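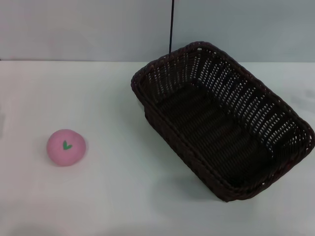

Learning to bake bread when the shop has no yeast

May 14, 2020

It is my second month of baking at home and I want to write down what I learned, mostly for myself, but also for my cousin who asked me three times already. In April the small shop on our street had flour but no yeast. The man there told me to come back on Monday, and on Monday he told me the same thing again. So I started a sourdough, which I was always a little afraid of.

My first starter died. I think I kept it too close to the oven, where it is very warm when I cook. The second one I made from rye flour and water in an old jam jar, and on the fifth day it had bubbles and smelled like sour apples. I call it Melo. My friend Ľubica Kuruc, who lives in the building across, got half of it and she says hers is stronger than mine. It is possible. She feeds it in the evening and I feed it when I remember.

The recipe I use now is very simple. I take 800 grams of flour, most of it white and the rest rye, then water, salt and three big spoons of starter. I mix it before dinner and I fold it a few times while we watch television. Then it stays in the kitchen for the night. In the first weeks I followed a recipe that wanted me to fold it every half hour, 11 times in total, and I was so tired that I did not want to eat the bread after.

The shaping is still my weak side. I have no proper proofing basket, so I use a salad bowl with a kitchen towel and a lot of flour. If I put too little flour, the towel stays on the dough and I have to pull it off slowly, like a bandage. Rice flour is better for this, a reader wrote me that last week – thank you, Kvido Vávra, you were right.

The oven is another story. It came with the apartment and the numbers on the knob are almost gone, so I turn it to the end and wait. I bake in a heavy pot with the lid on for the first half, then without the lid until the color is dark. My husband likes it lighter. He can bake his own.

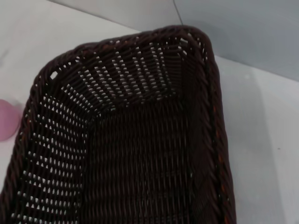 Can I keep the starter in the fridge if I bake only once a week?

Mine sits there from Sunday to Friday and it is fine. I feed it before it goes in, and I take it out the evening before baking and feed it again. If there is gray water on top, I pour it away or mix it in, depending on my mood. If it is pink or it has mold, throw it out and start again.

I had also a less good week, which I should mention. I tried a loaf with walnuts and dried figs, and the figs on the outside burned and the middle was like glue. I cut the slices thin and toasted them and we ate everything with butter. Next time I will soak the figs and push them inside better.

The shop has yeast again since yesterday. I bought two packs, and they are in the drawer with the tea. I want to make the braided bread of my grandmother, the one with milk and raisins, but I must first call my aunt because on my paper it says only "flour, as much as it takes".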